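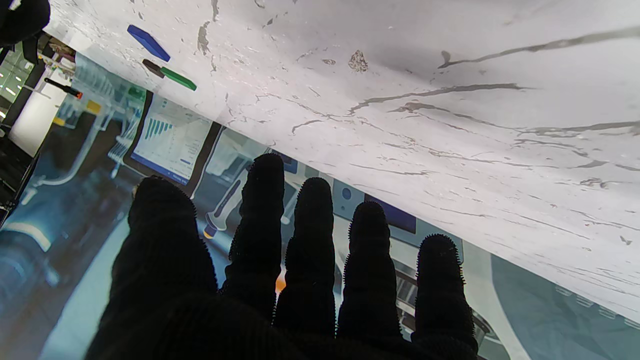
Recording pick and place demonstrations by teleoperation: when to start and stop the episode, and what to do with the fingers?

Posted by Raimonds Stankevičius in Teleoperation and demonstration data

I am collecting demonstrations for a two-arm setup with five-finger hands in knitted gloves. The task is small-object pick and place on a tabletop: cubes, short blocks, a marker pen. The operator drives both arms and both hands remotely, and we log joint positions, hand commands, one fixed camera and a camera at each wrist, all at 30 Hz. The recorder is a module from an in-house package called Skunurham, which has no opinion on any of what follows.

After 75 episodes I trained a first policy. It reaches the correct area and then hesitates above the object with the fingers half closed. On replaying the logs I found that two operators behave quite differently. One opens the hand fully before every approach. The other keeps the thumb and index finger nearly together all the way down and opens them by a few millimetres at the last moment. 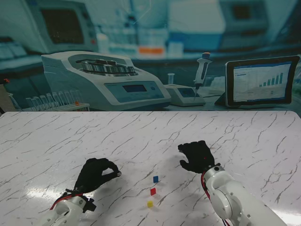
The idle hand is a second source of variation. One operator parks it well clear. The other lets it hover near the objects in case it is needed, so that it comes and goes in the fixed view.

Three things I would like to settle before recording any more:

Should the hand be in a defined pose at the start of each episode?
Should I trim the pauses while the operator is thinking?
Is a wrist view of any use when most of it is taken up by the fingers?

Retraining takes a day, so I would prefer not to find out by trial.

Līga Kazlauskienė
Accepted, 42 votes

Taking these in order.

Start pose. Yes, define one, and command it from software. Do not ask the operator to reproduce it by eye. We use an open hand with all five digits extended, hold it for 2 seconds, then hand over control. The recorder starts at the hand-over. If the glove has shifted on the fingers, the held pose is also the easiest moment to spot it in the wrist view. 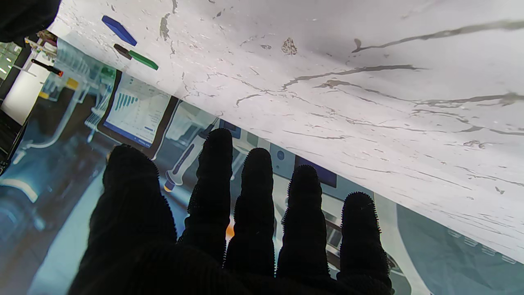
Pauses. Trim them at the start and end of an episode without hesitation. In the middle it depends. A pause just above the object is the worst kind: the images barely change while the action is "do nothing", and a policy with no memory learns to stay there. This is very likely your hovering problem. I remove any mid-episode stretch in which neither arm nor hand command changes by more than a threshold, but I leave in the short settling period after the fingers close. If you cut that as well, the policy lifts before it has a grip.

Check that your cameras and joint logs are cut on the same timestamps. We once trimmed the joint log only and lost most of a week to it.

Wrist view. Keep it. Fingers taking up half the picture are not a fault, as the useful information is where the fingertips are in relation to the object. What does matter is that the object enters the view before contact. Go through the last second before each grasp and see whether the object is visible between the thumb and the fingers. If it is hidden in most episodes, change the camera angle or the approach direction.

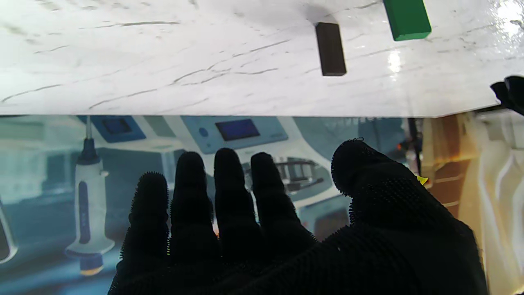

Black gloves against a lighter background lose nearly all internal detail, and you are left with an outline. In our case the outline was enough for blocks. It was not enough for pens, where the policy could not tell which finger was in front. Raising the exposure slightly helped more than adding data did.

As for the two operators, pick one grasp style and write it down. Mixed styles can be learned with enough episodes, but 75 is not enough. I would discard the smaller group and record again.

Tremenura

Agree with the above about pauses. Have you tried just slowing the operator down? We scaled the hand motion to half speed at our Sala site and the data looked much smoother. I did not compare the trained policies.

Grikow

On the idle hand: give it a fixed parking pose and lock its commands while the other hand is working. Unlock with a foot pedal. If it is left free it drifts whenever the operator shifts in the chair, and all of that drift ends up in your action labels – you can see it quite clearly if you plot the wrist angles for the arm that is supposed to be doing nothing.

Also vary where the objects are put down between episodes. Operators tend to place them in the same strip of table, usually the part that is comfortable to reach. We mark positions on a printed sheet, lay the objects out from that and remove the sheet before recording.

Comment by Raimonds Stankevičius

Thank you. The threshold on commands found long still stretches above the object in almost every episode from the second operator, and a few from the first. Scripted start pose is in as of Thursday. I have not got a pedal, so the lock is on a keyboard key for now, pressed by whoever is resetting the table.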